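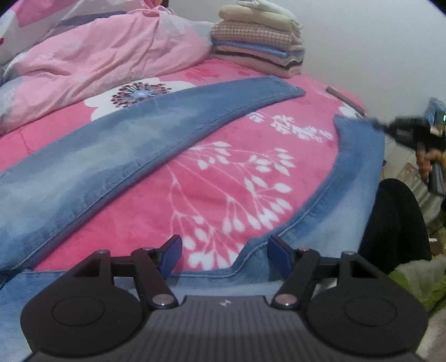

Jeans laid out on the bed, left gripper view, before the first fold.

Pose tracking jumps when I fold jeans on a patterned sheet, any ideas?

Posted by denimloop in Perception & Tracking

Hi all! I've been recording two-handed folding with hand-held grippers and running the video through Puneo to get the gripper trajectories, then training a policy on top. Towels were fine. Jeans are making me crazy. Out of 300 episodes I lose 40 to tracking jumps, where the left gripper suddenly teleports 8 cm sideways and then carries on as if nothing happened.

It's nearly always when I go in low over the legs. At that point the view is mostly denim and pink floral sheet, with a bit of plain wall at the back. My guess was the flowers confusing the feature matcher, so I masked out the whole bed and it got WORSE. Now I'm stuck. Should I switch to a plain sheet and record everything again, or is there something in the Puneo settings I'm missing? I'm on the default config, with IMU fusion on.

Posted by mimow_user_tk

Don't touch the sheet! Those flowers are probably the best thing you've got. A pale wall gives the tracker next to nothing, and the print is full of nice sharp corners, so when you masked the bed you threw away most of your good points (I did the same thing with a rug once and lost an evening to it).

What I'd mask is the stuff that moves. The jeans, obviously, once you start pulling on them, but also the other gripper, the hand on it, and your own gripper's fingers and housings, which take up a big chunk of the view and stay put while the world slides by. A fixed mask is fine for the near gripper. For the jeans and the other hand I run the Mimow segmenter every 3 frames and carry the mask forward in between. Make the mask a little fatter than you think, the edge of the denim is where bad matches sneak in.

One catch: the sheet drags along with the jeans if you pull hard. Tuck it in tight or you'll still see drift, just slower.

Posted by rowboat

use Heron instead, puneo is slow

Posted by Dovhaniuk

Agree with masking the moving things. I'd also check your camera-to-IMU time offset before you record anything new. An offset that's a little wrong hardly shows when you're up high and moving slowly, but dip quickly toward the bed and everything shifts at once. Plot the gyro rate against the rotation you get from vision only, on one bad episode, and see if the peaks line up. If they don't, rerun the calibration and reprocess. You keep the raw video, right? Then most of those 40 may be usable after all.

And please don't smooth over the jumps to save them. I tried that, and the policy learned a lovely little sideways twitch right before each grasp.

Posted by denimloop

Raw video is all there, phew. Trying the near gripper mask first, then the gyro plot tonight!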